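Section 4: Leveling the Table Frame

Tools needed: hex key (supplied), spirit level

1. Stand the Stendton frame on its feet and finger-tighten all 16 bolts.

2. Set the level across the short side. Turn the leg feet until the bubble is centered, then check the long side.

3. Lower the top onto the frame and tighten the bolts fully.
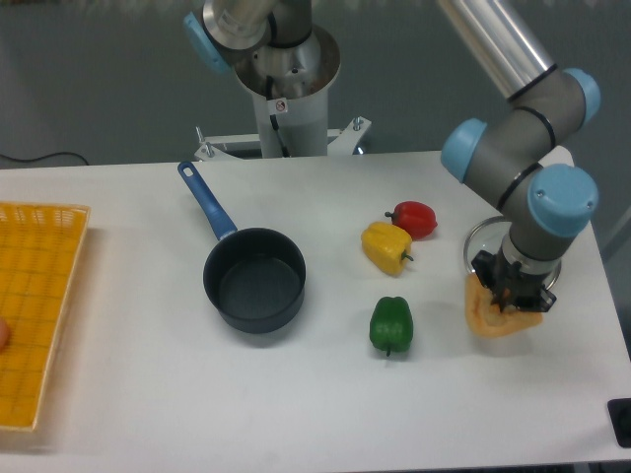
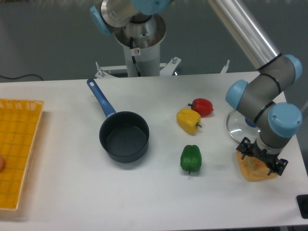
White tabletop with peppers on it

CAUTION: Do not load the top beyond 50 kg -- this includes anything clamped to the edge.

Note: Recheck the feet after 2 weeks.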